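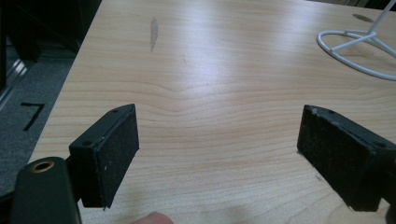 Our project set out to learn how a film argument travels through a town, and we chose Inddale because three of us grew up within a bus ride of it and because the Kerr Cinema there had pulled a feature from its program in March after complaints. The film was Trerkstead, a drama about a preacher's family, and most of the people who wrote in about it had not seen it yet. We spent a good many evenings with the letters spread over a pale tabletop, the kind with fine grain running side to side and a gentle wave in the middle, sorting them by what the writer was really upset about. It was slow work, but lovely in its way, and we argued far more than we had planned to (mostly over supper).

How we went about it

Zineb Ait Ali and Kenza Bouzid read the letters sent to the local paper, 64 in all, and Rachid Gaber looked after the survey. We handed out 300 forms at the library, the swimming pool and the Arard shopping centre, and got 100 back, which our supervisor, Souad Bensaid, told us was a very decent return for students with clipboards. I did the interviews, nine of them, and I would like to thank everyone who gave me tea and stayed patient while I fiddled with the recorder.

What we found

The letters were much angrier than the people. In the survey, most who had heard of the fuss said the cinema should have gone ahead and let grown-ups make up their own minds, and quite a few added that they had no plans to go themselves! The ones who favoured pulling the film were often worried about a neighbour's feelings, or about rowdy behaviour outside the doors, and they wrote kindly about it.

We also noticed that the same two sentences about the film's ending kept turning up, nearly word for word, in letters from different streets. Kenza traced them to a church newsletter, whose editor had taken them from a review of the trailer. The ending they describe is not in the film.

Problems along the way

The cinema's manager was away for our first two visits, so that part is thinner than we hoped. We left the under-eighteens out of the survey as well, and Rachid still thinks that was a mistake. Our coding sheet and the blank survey form are in the appendix.

Nouhaila Bennani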